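Subject: Re: [riihimaki-family] Great-grandad's dates and the Ostlow branch

On an afternoon in August, Reijo Riihimäki wrote:

> Does anyone have a source for the move to Ostlow? My notes
> only say he married at Meseck and was buried at Ostlow,
> with nothing in between. The obituary I have is cropped
> after the first paragraph.

Reijo, I've got the whole obituary! It was tucked inside my aunt's hymn book, and it names both sisters AND the first wife — the one we've all been chasing. He moved at 16 to work for an uncle, so well before the wedding. I'm typing it all up tonight, spelling mistakes included. 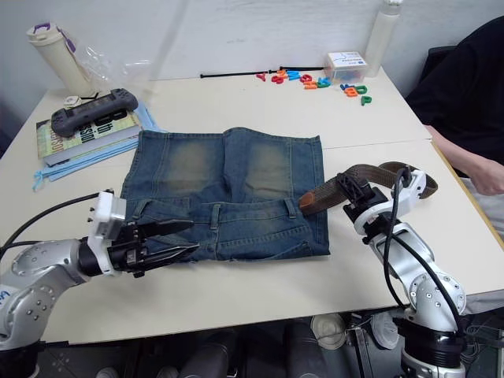

Jeans, folded, on the white table.

The burial register at Meseck is worth another look too. I've been through 60 pages and found four of ours already, including a baby we never knew about. 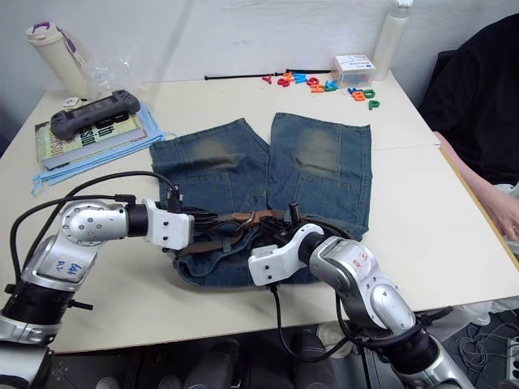

Clothes come up in the obituary as well, which I loved. It says he was "never seen out of his working blues", and I suppose the nearest thing now would be a pair of denim jeans. Do any of you have a photo of him dressed for work? Mine are all weddings.

Scans to follow once I find the cable.

Love to all at Unar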